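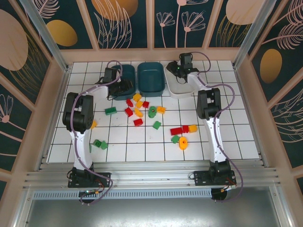
White square tile, dark grout.

Search this blog Enter keywords Go

Dark grout, blotches and water content

10/24/20

I regrouted the kitchen counter in August and the color came out uneven. Most of it was the charcoal on the sample stick. A band near the sink was closer to wet cement, and there was a pale haze along the backsplash joint that came back every time I wiped it off. I have since taken out the bad section and redone it, and these are my notes on what went wrong.

The counter is glazed ceramic over cement board. The joints are 1/8 inch, which puts them at the boundary where either sanded or unsanded grout is allowed. I used Brevov sanded, color 3047, bought from Kadlec in Zamildale. Kadlec also had the unsanded in the same color number, but the two sample sticks did not match when I held them side by side. The sanded was slightly lighter. If you are patching old work, find out which type is in there before you go by the number on the bag.

Portland cement grout gets its color from pigment mixed into the dry powder. The pigment doesn't change during curing, but the cement around it does, and the cement surface is what you see. Two things pull the surface color lighter. The first is extra water, either in the mix or added later by the sponge. Extra water leaves a more porous surface and floats fine cement to the top, where it dries as a light film. The second is efflorescence. Water moving out through the joint carries dissolved calcium hydroxide with it. At the surface that reacts with carbon dioxide in the air and becomes calcium carbonate, a white solid that will not rinse off with plain water. Both happen in white grout too, where you can't see them.

My mistake was the sponge. I measured the mixing water for the first batch and it cured to the right color. For the second batch I measured again, let it slake, remixed it, and then thought it felt stiff on the float and added a splash. The bag says not to do this. By the time I reached the sink I was also behind on cleanup, so I went over those joints with a sponge that was dripping. The band of light grout starts where the second batch starts and gets worse toward the end of it, where both errors overlap.

The test for which problem you have is simple. Put a few drops of water on the light area. If it goes dark and even with the rest, and then turns light again as it dries, the surface is either porous or has a thin film on it. Then try a small spot of sulfamic acid cleaner, mixed weak, on joints that have been wet down first. If the spot stays dark after rinsing and drying, the white was carbonate and you can clean it off. If it goes back to light gray, the grout itself is that color and cleaning will not fix it. Wear gloves and glasses, and keep the acid off marble, limestone and anything else it can etch. My backsplash joint passed this test and the sink band failed it.

For the sink band there were two options, a colorant or removal. Colorant is an epoxy or acrylic coating brushed over the joint. I tried it on two joints. It covered well, but it had a faint sheen next to bare grout, and the only way to make that consistent was to coat the whole counter. I took the grout out instead, with a carbide hand saw and an oscillating tool for the long runs. The tool is faster and will chip glaze the moment it wanders. I chipped one tile, on the back row, where the toaster covers it.

Second attempt, what I changed:

I weighed the water. The kitchen scale reads in grams, and 612 grams went into each partial batch, worked out from the bag ratio for the amount of powder I was using. A measuring cup is easy to read wrong by a few percent and I wanted that variable gone.

I mixed less at a time. When a batch stiffened I threw out what was left. Remixing without water during the working time is fine.

I dry-blended the powder first. Pigment can settle in the bag during shipping, so a scoop from the top may not match a scoop from the bottom.

I waited longer before washing. The joint should be firm enough that a fingertip leaves no dent. The sponge gets wrung until it won't drip, one pass per face, diagonal to the joints, then a rinse. I changed the bucket water after every few square feet. Dirty rinse water puts the haze straight back on.

I kept the fan off. Uneven drying gives uneven color, and a fan pointed at one end of a counter is a good way to get it. Brown paper over the joints for the first day slowed things down. Plastic sheet traps condensation and can spot the surface, so I would avoid it.

The new section matches the first batch closely enough that I have to look for the transition. There is one joint to the left of the faucet that is still a half shade light. I am leaving it.

On sealing: I waited 5 days and then used Skollden penetrating sealer, two thin coats, with the excess buffed off the tile while it was still damp. A penetrating sealer slows water uptake and makes coffee easier to wipe up. It does not hide color variation, and if moisture is still coming up from underneath it can make haze harder to remove. Do the acid cleaning first. An enhancing sealer will darken the joint somewhat, and on dark grout that may cover a mild case, but test it on a scrap board.

Next is the corner where the counter meets the wall. That is a change of plane and should be caulk, and the previous owner grouted it. It has cracked along the full length — as it will every time. Color-matched sanded caulk is on order.

This site uses cookies to remember your preferences. By continuing to browse you accept their use. Accept Learn more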